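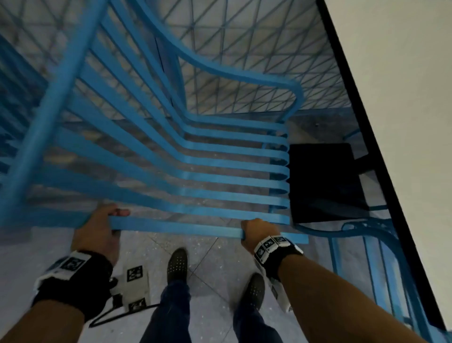
Gusstead slatted metal chair: frequently asked questions

How should I lift the chair?
Grip the front slat with both hands, palms apart, and tilt the chair toward you. Do not lift by one armrest.

What is the finish?
Powder coat over steel. Sky blue is stock color 207; other colors are made to order.

Can it stay outdoors in winter?
Yes, under a breathable cover. Tip it forward after rain so water does not sit in the bends of the slats.

How do I treat a chip?
Sand to bare metal, prime, then apply touch-up paint. Allow 14 hours between coats — longer in damp air.

Do the chairs stack?
No. The curved arms will scratch the chair underneath.

Who handles spare feet?
Manju Sisodia, parts desk, extension 301.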